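Home Workshop Opinion Archive Contact

This site uses cookies to remember your reading preferences. Accept Manage

Let the robot do the dull jobs badly

Jelle Prins, January 21, 2026 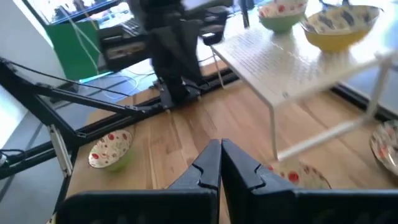
I have built two arms at home, and the second is better because I stopped trying to make it clever. The first was meant to cook. I spent most of a year on it and it never cooked anything. With the second I picked the most boring job in the house, which is moving bowls from one place to another, and worked on that alone. Three patterned bowls on the floorboards and two more up on a small white table are enough to keep a home builder busy for a whole winter. A tilted bowl needs a different approach from one sitting flat, and a bowl half hidden behind the gripper finger needs a different one again.

People at the shared workshop in Rorthorpe tell me this is a poor return. Dierckx put it most bluntly. He said a child of 8 could clear the lot in a minute. He is right, and I don't think it matters. A child can also hum a tune, and we still let adults learn the violin.

My complaint is with the way home robotics gets talked about. The videos show the one good run. Beginners copy the parts list, get a worse result and decide they are no use at it. My log for the current gripper has 3,964 attempts in it, and 531 of those are marked as clean picks. I would like to see more numbers like that in public. They would put some people off, but those people would have given up in September anyway, with the money already spent.

I would also spend less on the arm and more on what holds it. Bolt the base to a proper metal rail. My first one was clamped to a shelf and moved a little every time it reached, and I blamed the software for five weeks. Dereck found the fault by leaning on the shelf.

I still use the Trullari controller I started with. It is slow and the manual is poor, but I know its faults. A new one would have faults I don't know. I may change it when the bowls are reliable, and after that I want to try spoons.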